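November
By Lena Malinowski

Why do photos go blurry?

Quick one this week, kids, lots to get through!

A camera has a little door inside called a shutter. Press the button, door opens, light gets in, door shuts. Click. Done.

If you wobble while it's open, the light smears. Like dragging your finger through wet paint. Blur!

In bright sun the door only needs a tiny moment. 1/3,000 of a second, say. Far too quick for wobbles. Indoors or at teatime it's darker, so the door stays open longer. More time to wobble.

So what to do? Tuck your elbows in. Lean on a wall. Breathe out slowly, then press. 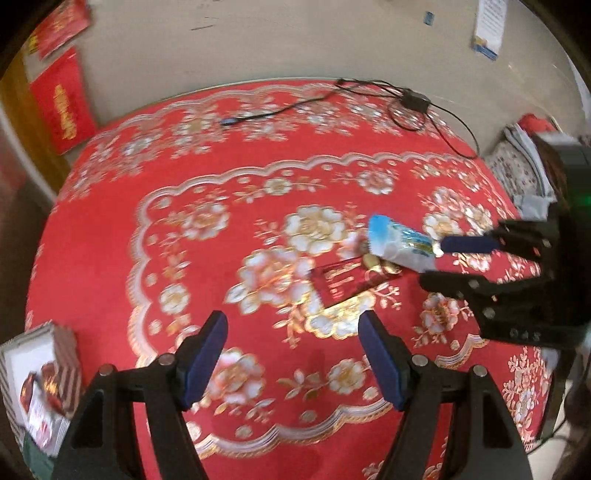 Or rest the camera on a bag of rice. Works a treat. Got a self timer? Set it to 2 seconds and let go, then your finger cant jog it.

Try it tonight with the big light off. Take 4 pictures of your favourite toy, two holding the camera and two with it resting on somthing. Zoom in on the eyes. Which ones are sharp?

Next time: why eyes go red in flash photos.

Contact Lena | © Jondmont Young Snappers | Back to top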